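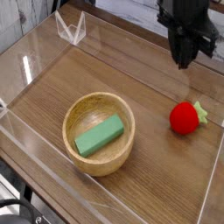 A wooden bowl with a green block inside and a plush strawberry to its right, on a wood-grain tabletop.

Ormsby toy library adds sorting sets to its loan list

The Ormsby toy library will begin lending tabletop sorting sets in October, bringing its catalog to 378 items. Each set consists of one round bowl, a small group of blocks and two or three soft toy fruits, packed in a drawstring bag with a printed contents card.

The sets are meant for put-in and take-out play at a table. Noeline Treloar, who manages the catalog, said the bowls were chosen for their width. "A long block has to lie flat on the bottom or at a slant without tipping the bowl," she said. "The narrow ones we tried first went back."

Soft items and hard items are checked in separately. Plush pieces are surface cleaned and air dried; blocks and bowls are wiped and inspected for chips – a chipped piece is withdrawn and the card is amended.

The loan period is three weeks, with one renewal. Sets with a missing piece can still be returned at the desk, where the piece is noted and no fee is charged the first time. The library recorded 2,420 loans last year. Reservations open Sunday at 10 a.m.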